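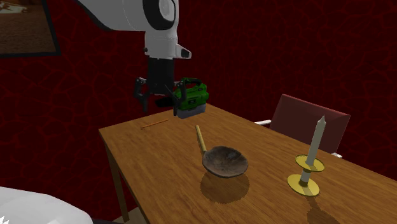 Samavari Mule Chest, Elm and Ash, Two Drawers

Stock ref: 33
Status: Available, in the shop

I've wanted a proper country mule chest in the shop for ages, and then this one came up from a farmhouse sale and I drove home with it under three blankets, grinning like an idiot. It's elm for the most part, with ash for the runners and the drawer bottoms, and it has that deep toffee colour you only get where people have been leaning on a thing and polishing it for a couple of hundred years. I'd put it at late eighteenth century. My friend Sylvain Huet, who restores for a living and is far fussier than me, thinks a shade later because of the drawer linings. We've agreed to differ.

For anyone who hasn't met one, a mule chest is a coffer that's halfway to being a chest of drawers. You get the lift-up lid and the big open box on top, then a pair of drawers side by side underneath. Brilliant for blankets, board games, wrapping paper, the good tablecloths, all of that.

The name, by the way, is the house it came from and not the maker. I name most of my bigger pieces that way so I can remember which is which (the Vidal dresser and the Cama settle, both sold now, were the same).

The lid is two wide boards with a thumbnail moulding round the edge. It's moved a bit over the years, so there's a gentle dip towards the left-hand end, and a shrinkage gap along the join that you could slide a postcard into. I've left it alone. Somebody had filled it with something horrible and orange and I spent two evenings picking that out with a dental tool. The hinges are iron straps, hand-forged, and I believe the left one is original. The right is a very decent old replacement, with a slightly different end to it.

Inside there's a candle box on the right, complete with its own little lid (so often missing!). The bottom of the candle box has been scorched at some point, right through the patina, and there's a set of initials scratched next to the lock, M.T., with no date. I'd love to know.

The front is three fielded panels, nicely done, with the pegs standing slightly proud as they should. The drawers have brass swan-neck handles that are definitely later. You can see the plugged holes from the earlier knobs on the inside of the drawer fronts. Both drawers run well. I've waxed the runners and built up one that had worn into a groove, using a bit of old ash from the scrap pile. That's the only new work I've done to it, apart from a clean and three coats of beeswax.

The feet are the weak point. Back left was eaten out by worm long ago and has been tipped with a block of pine, which is stained to match and perfectly solid. There's old worm in the back boards as well. It's been treated, I've had it in the workshop since December and I've seen no fresh dust at all, but I always mention it.

No key, I'm afraid. The lock is there and the escutcheon is lovely. Marleny Bedoya cuts keys for old locks and has done several for my customers, so ask me and I'll put you in touch.

Sizes

Height: 70 cm
Depth of the top box inside: 30 cm
Depth of each drawer: 11 cm

Width is a touch under four feet, and I'm happy to measure any bit you need before you commit. Do check your stairs. I once spent a whole afternoon with Raghavendra Arumugam trying to get a coffer round a cottage landing, and it lives in their hall now.

Delivery and viewing

Demyd Tymoshchuk does my deliveries with his own van and he's marvellous, very careful, takes his boots off without being asked. Local drops are included in the price, and further afield I'll get you a quote. It's a two-person lift, so please have somebody handy at your end if you can.

You're welcome to come and poke at it. I'm usually in from ten till four, but ring first in case I'm out at a sale. Pull the drawers out, turn them over, look underneath with a torch, I really don't mind. If you get it home and it doesn't suit the room, let me know within a fortnight and I'll take it back, less the cost of the van.

Price on request. I'll listen to sensible offers, and I'll hold it for a few days on a small deposit.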